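Keltholm Supper Club, kitchen meeting
Minutes, Nov 28, 2020

Present: Géza Vida, Ottó Vida, Krisztina Halász, Kristóf Gál, and me, Lajos Győri, taking notes again because I was the one with a pen. I've written this up the same evening so it's a bit long, sorry, and a bit out of order in places. If I got you wrong, tell me and I'll fix it before I send it to the rest.

1. Last minutes

Krisztina wanted it noted that she did not say the soup bowls were ugly, she said they were heavy. Noted! Everything else was fine and we moved on.

2. Plates

This was the big one and it took up most of the evening. We've been talking about replacing the old white china since February, and Kristóf had finally brought over some of the colored plastic ones from Listetti so we could see them on a real table instead of arguing over a catalog page. I'd expected to hate them. I really don't! The green is a soft, minty kind of green, the sort of thing my aunt would have had in her garden, and the orangey-yellow one is cheerful without being loud. They've got a raised rim too, which was Géza's one demand, as he is the person who ends up carrying everything out to the long tables.
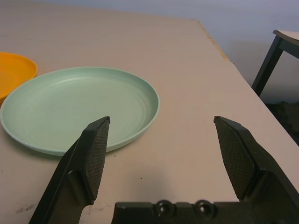
Géza likes them because they're light. He's carried stacks of the china up and down that step for years and his wrists are done with it. Ottó doesn't like them because they're plastic, full stop, and he said so more than once. He thinks a roast looks sad on plastic. Krisztina said we haven't served a roast since we moved to summer-style suppers, and Ottó said that was exactly his point, and then we lost ten minutes to the roast question, which I'm leaving out of here (see item 6 if you care).

On colors: the set comes mixed, and you can't order just one color unless you go through Lengyel, who want 500 pieces minimum. We are not buying 500 plates of anything. So mixed it is, if we go ahead. Krisztina would like to give each table its own color so that people know where they're sitting. Kristóf thinks people will just swap. I'm with Krisztina, I think it would be pretty, and if they swap they swap.

Decision: buy 114 plates, mixed, for the main room. Four in favor, Ottó against. The china stays in the tall cupboard for now and is not to be given away without asking Ottó first.

Action: Kristóf to order. Géza to clear two shelves by the door.

3. The little rings in the plates

Adding this as its own item because Krisztina asked me to. The green one has faint rings on the inside, and she's worried they'll hold on to grease. Kristóf said his mother has similar ones and they come clean with hot water and a regular brush. Géza offered to do a beet test at home. We agreed that beets are the meanest thing you can do to a plate, so if they survive that we'll stop worrying. He'll tell us next time.

4. Fruit course

We all still want fruit at the end of the supper, that hasn't changed. What keeps going wrong is the serving. Last time we put out big bowls, and the people at the near end took most of it while the far end got a few grapes and a lot of juice. My idea (I've been going on about this for a while, so thank you all for your patience) is to cut watermelon into wedges with the rind left on, and put one wedge on each plate straight from the board. No bowls, no tongs going around the room.

Krisztina asked how thick. I said thick enough to stand up by itself, point at the top, so you can pick it up by the rind end and eat it like a person at a picnic. Ottó liked this, which I'm putting in writing.
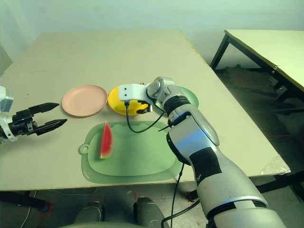

Seeds came up next. Géza would pay extra for seedless. Kristóf says the seedless ones taste of nothing and a few seeds never hurt anybody. I'd go with whatever the market has on the day, and that's where we left it. It'll be next summer before we can do this anyhow, so for the winter suppers it's oranges and pears, and somebody please think about how we cut a pear ahead of time without it going brown. Lemon juice was suggested. Krisztina says lemon juice makes it taste like lemon juice.

5. Cutting boards

Short one. We want more of the see-through green boards with the tab and the hole at one end, so they can hang up by the sink. The big wooden ones take all night to dry and they've been living on top of the fridge. Gellico has boards in packs of 6, and one pack is plenty. The lip that goes around the edge should help with melon juice, and I'm all for anything that keeps it off the floor.

Action: me. I'll order them this week and bring the receipt.

6. Roast

Ottó would like a roast at one supper this winter, on the china. Nobody objected once he said he'd do the washing up. Géza will help carry, but only down the step.

7. Any other business

The drawer under the counter sticks again. Kristóf rubbed a candle along it last time and that held for a good while, so he'll do the same again.

Krisztina has the spare key. Géza had thought he had the spare key. He's got the key to something, and he'd love to know what.

Next meeting at Krisztina's, she's making the walnut thing. Please bring your own chair if you can!

L. Gy.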